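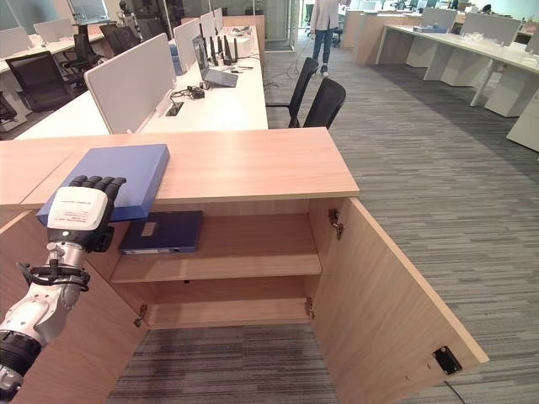

Photograph: Jarside Quarterly

Keeping the paper: how small towns look after their own records

When the parish of Mundham was merged with its larger neighbour, the question of its minute books was settled in a single line of the agreement. They were to be "held locally in suitable conditions". The wording left a good deal to be decided, and for several years the books stayed where they had always been, in the room behind the reading hall at Usside.

Arrangements of this kind are common. County record offices take in the oldest and most fragile material, and they do so with skill, but they cannot take everything. A large share of the written history of small places is still kept in those places: allotment agreements, burial plans, letters about drains, the accounts of clubs that closed long ago. Much of it sits in ordinary office furniture and is cared for by people whose main duties lie elsewhere.

The Jarside survey, which ended in March, set out to learn what such collections hold. It visited 33 parishes along the river and opened more than 400 boxes and files. Its report is modest in tone. Most papers were found to be sound, legible and in fair order. The chief weakness was in the lists. In many parishes the only guide to the contents was a sheet written when the files were first put away, and later papers had been added without any note.

Mundham was one of the parishes where a full list had to be made from the beginning. The work brought to light a run of letters concerning the Magalhães bequest, a gift of land made by a wine merchant who had settled near the old ferry. It had been believed locally that the land was given for grazing. The letters show that the donor asked for an orchard, open to any household in the parish at picking time, and that the parish agreed and then let the matter drop. A copy of the correspondence can now be read at Usside on request.

The report makes two recommendations that deserve wide notice. The first is that every parish should keep 2 copies of its list, one with the papers and one in another building. The second is that files should be labelled by date and subject, and not by the office of the person who made them. Titles change, and a label such as "Clerk, general" is of little use to a reader two generations later.

On the matter of copying by scanner, the survey is cautious. Scanned pages are easy to share and spare the originals from handling. They also need storage, regular checking and somebody to pay for both. Several parishes had discs which could no longer be read, while the paper they were made from remained in good condition.

Cost will remain a difficulty. Plain boxes of the right quality are dearer than they were, and dry rooms are wanted for many other purposes – in Usside the same room serves the reading group and the flood wardens. The parish has agreed to keep the present arrangement until the survey returns to check the lists. Readers who hold papers from any Jarside club or society are invited to have them entered, whether or not they wish to part with them.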